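Workshop and Desk Tips for People Who Run a Journal, Reading Group or Symposium Out of a Spare Room

Rewritten in September, mostly between proofs. Skip to what you need. Newest stuff is at the top, older tips further down and not in much order.

First the desk. Clear it the night before, not the morning of. Anything small goes in a lidded tin — clips, erasers, earbuds, the little screw from your glasses.

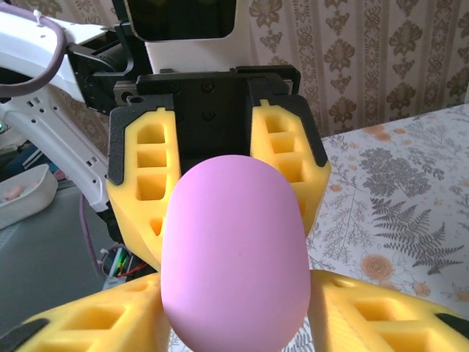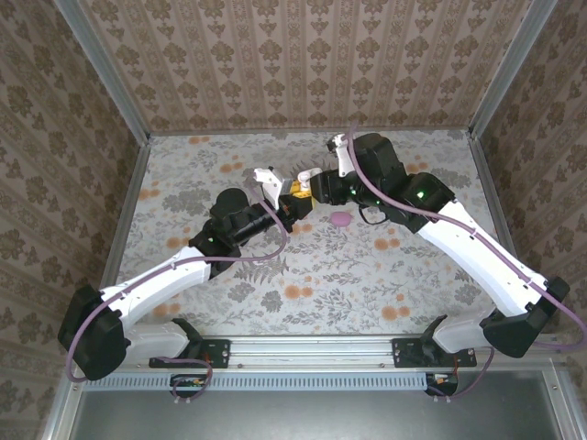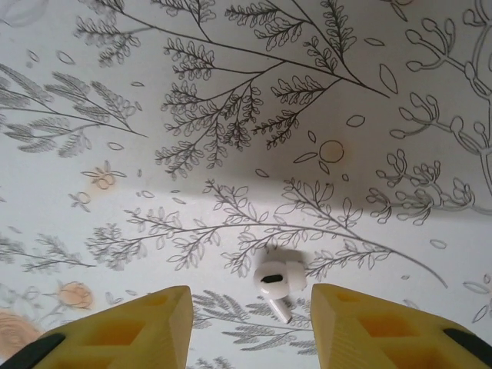
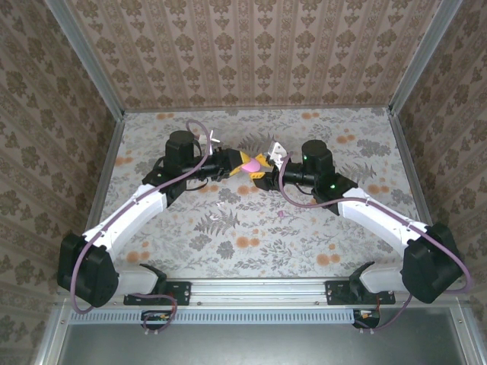 Then the paper. Constitutional law people print everything. I print everything. A symposium on, say, how upper houses review treaties will run to 9 papers, each in 3 drafts, and by the second round you can't tell which is which. So write the draft letter on the top right corner in pencil the minute it leaves the printer. Not on a sticky note. Sticky notes migrate.

Pencil, by the way. 2B. Ink bleeds thru cheap paper and you'll want to erase.

Binder clips: fold the handles flat before stacking or the pile slides. Alternate the clip side too, left corner, right corner, left. Stack stays level. Works up to 40 sheets or so per clip, after that get the bigger clip.

Paper curling in damp weather. Put the ream back in its wrapper, lay it flat, a couple of hardbacks on top overnight. Our bound Uvthorpe lectures are good for this and not, frankly, for much else.

Labels on folders. Country first, then court or chamber, then author. I did author first for years and it was a mess — three people writing on the same tribunal, filed all over the drawer. Changing it took one long afternoon and a pot of tea.

Sticky residue on a secondhand book (plastic covers only!!). Dab of cooking oil on a cotton ball, leave it ten minutes, wipe, then a barely damp cloth. On a paper cover do NOT use oil. Use a soft white eraser, small circles, stop if the color lifts.

Musty books. Stand them open like a fan in a big plastic tub with an open dish of baking soda. Lid on. Check after a week. The old parliamentary reports from the Prarkov sale needed two rounds and still smell a bit like a cellar. Don't let the soda touch the pages.

Loose spine. White PVA glue on a knitting needle, roll it down inside the hollow, wipe the needle, wax paper both sides, close the book, weight on top. Go light. Too much glue and it won't open flat again, ask me about my comparative federalism reader.

Scanning thick volumes. Put black paper behind the page and the type from the other side stops showing through. Do all the left pages, then all the right pages, sort later in the software. Much faster then turning the book every time.

Cords. Bread bag tags, write the device on them. Done.

Coffee for a room of legal historians — make it in one go and put it in a pump flask rinsed first with boiling water. Skip the rinse and it's lukewarm by the second panel. Decaf in a differant color flask. Tape a D on it anyway, people don't look.

Ring marks on a wood table. Try a warm iron over a dry cotton towel, no steam, few seconds at a time, lift and look. Gets most of the white ones. Dark rings are another matter and need sanding.

Name tents for panels. Heavy card, fold in thirds, tape the bottom. Write the name on both sides so the speakers can see each other's too. Fat marker. Last time at Uvthorpe we used a fine pen and the chair had to guess from 2 rows back.

Whiteboard ghosting, when somebody has drawn the separation of powers in permanent marker. Go over the line with a dry erase marker, wipe while it's wet. Repeat. Rubbing alcohol for whats left, window open.

Desk lamp. On the left if you write with your right hand, other way round if you're a lefty. Bulb on the warm side after dinner or you'll be up at 2 a.m. rereading footnotes.

Footnotes, while I'm on it. Check them on paper with a ruler under the line. Back to front, last note first. You stop reading for sense and start seeing the missing commas. I tick each one in the margin, and circle any court citation I couldn't find so it gets its own pass.

The Nakamura shelf (that's what we call the long one by the door) sagged in the middle. Flipped the board over, it's been straightening itself out since spring. Heavy treaty series at the ends over the brackets, pamphlets in the center.

Rubber bands perish and stick to the paper. Cotton tape instead, flat knot, loose enough to get a finger under.

Mailing offprints: cut a stiff card slightly bigger than the offprint and slide it in behind. Corners arrive square. Keep the card from incoming mail, there's always enough.

More on ink stains when the Wernex issue is off to the printer.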